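Informe de avance — Reorganización del almacén de Pristville
Para: Fundación Dirnirov
Presenta: Qiuyue Ye, Prollow
1 de octubre de 2026

Este informe cubre el trabajo hecho desde julio en el almacén de Pristville con cargo a la ayuda concedida. El plan de trabajo tenía 11 tareas y quedan 2 abiertas.

Inventario. Se han revisado y etiquetado 62 referencias de material pequeño: paneles, cables y piezas de repuesto. Las fichas están en el sistema Su, con ubicación y fecha de revisión. El material sin ficha se guarda aparte hasta que se decida si se conserva o se da de baja.

Zona de clasificación. Las piezas se separan sobre una superficie blanca amplia antes de pasar a su ubicación definitiva. El cartel de acceso restringido está en la pared y se mantiene en chino, idioma de trabajo de la mayor parte del equipo.

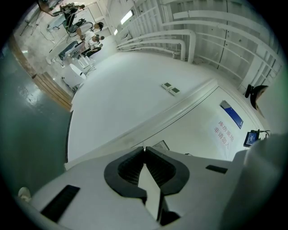 Zona de clasificación, con dos paneles pequeños sobre la superficie blanca. En la pared, el cartel «库房重地 非请勿入» (almacén, prohibido el paso sin autorización).

Instalaciones. No se ha intervenido en las tuberías blancas que recorren la pared ni en la barandilla. La revisión de la iluminación fluorescente figuraba en el plan y está cerrada.

Tareas abiertas. Falta terminar el registro de los cables cortos, que llegaron mezclados y sin etiqueta, y redactar la norma de entrada y salida de material. El retraso de la primera se debe a la entrega tardía de las etiquetas — el proveedor tardó 30 días más de lo acordado. No afecta al presupuesto.

Pedimos a la Fundación que confirme si el listado de bajas debe enviarse con el informe final o por separado.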